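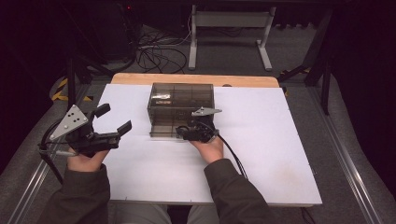 **Ticket 425: cable rule for hand-held grippers**
Opened by: Wafula Koech
Station: Tveit
Status: open, waiting for rule text

**Wafula Koech**
Our station rules say "cables must be kept away from the work area". Two operators have asked me what this means for the hand-held grippers. The right cable goes over the white board and hangs down at the lower edge. Is it allowed or not? I need one answer for all shifts.

**Erlinda Magbanua**
I read the rule again. It was written in October for the fixed arms, so it does not fit well here. My proposal:

- The cable may lie on the board, but never between the gripper fingers and the box.
- Leave a free loop at each wrist.
- Sleeves stay down and clear of the fingers.
- Coiled cable on the floor stays outside the operator's walking path.

**Ashok Mittal**
I agree with the first three. For the last one, please write a distance. "Outside" was understood differently at Nurkonthorpe, and we lost one afternoon discussing it.

**Erlinda Magbanua**
Then I suggest 100 cm from the operator's feet.

**Wafula Koech**
Good for me. Must we also mark the old recordings? There are 1,266 of them.

**Ashok Mittal**
No. The new rule is valid from version 2 of the sheet. Please do not change older entries.

**Wafula Koech**
Understood. I will print the sheet when Fabian Kälin has approved the text.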